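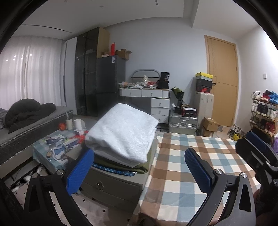

Flenby Handheld Gripper Comparison: Household Linens

Summary

Flenby is a set of recorded trials made with hand-held grippers in furnished homes. The trials compare finger pads on folded and stacked cloth. The release contains 3054 trials from five homes and is maintained by the manipulation group at the Ismont laboratory. Questions about the contents should be sent to Ileana Dinu. Questions about the hardware should be sent to Anselmo Iglesias.

Purpose

The comparison was begun after the group found that pad rankings obtained on the laboratory bench did not hold in homes. Bench trials used a single towel on a flat board. Homes offer stacks of different fabrics, low furniture, and floor coverings that interfere with the approach. The data are intended for the evaluation of pad designs and for training policies that predict where to grasp a stack. They are not intended for measuring grip force, which was not recorded.

Hardware

All trials use the same two-finger hand-held body with a camera mounted on it. The fingers are black angular arms, and the pads pivot on screws. Two pad types were compared:

Ribbed pad (code R). Blue rubber, ribbed on the inner face.
Smooth pad (code S). Cast to the same outline, without ribs.

A third pad, supplied by Mavromatis, was withdrawn in January when its backing began to separate. Its 286 trials are kept in the folder named withdrawn and do not form part of the total given above.

Pads were changed by the operator between sessions and never within one. Pads were wiped with a lint-free cloth before each session. The screws should be checked at the same time – a loose pivot changes the closing angle enough to affect results on thin fabric.

Trial types

top_single: lift the top item only and leave the rest of the stack in place.
top_pair: lift the top two items together.
edge_pull: take hold of an overhanging edge and draw the item forward.
transfer: move the top item to a second surface in the same room.

Thick looped towels, plain folded cloths, and woven plaid fabrics are represented in each home. Residents' own furniture was used and was left where it stood. Operators were instructed not to tidy the room before recording.

Labels

Each trial carries one of four outcome labels: success, partial, slip, or abandoned. A trial is marked partial when the intended item was lifted but another item moved with it. Labels were assigned by Zodwa Nkuna and checked by Albertina Fonseca against the recording. Where the two disagreed, both labels are kept, and the field label_agreed is set to false.

The distinction between slip and partial is difficult in top_pair trials. Users who need a clean division may wish to merge them.

Files

trials.csv: one row per trial, with home, session, pad code, trial type, and label.
video: one file per trial, named by trial number.
pose: gripper position and finger opening, in the same order as the video.
calibration: camera settings for each session.
notes: operator remarks, as free text.

The notes were written during the sessions and have not been edited. Some are in Greek.

Known issues

Finger opening is missing from 200 trials in the second home, where the encoder cable had come loose. The video for these trials is complete.

Large finger openings can place a pad over part of the background. Trackers that rely on fixed points in the room should mask the fingers first.

Sheer curtains and small ceiling lights cause changes in exposure when the gripper is raised. Automatic exposure was left on throughout.

The smooth pad was used less often in the evening sessions. Comparisons between pads should be made within a session group and not across the whole set.

Privacy

Residents gave written consent to recording and to release. Trials in which a person or a readable personal document appeared were removed before labeling.

Access

The data are held on the Cava server. Requests are reviewed each Wednesday by Pantelis Gkikas and should state the intended use and the name of the requesting institution. Redistribution of the video files is not permitted. The tables and pose files may be shared with credit to the Flenby project.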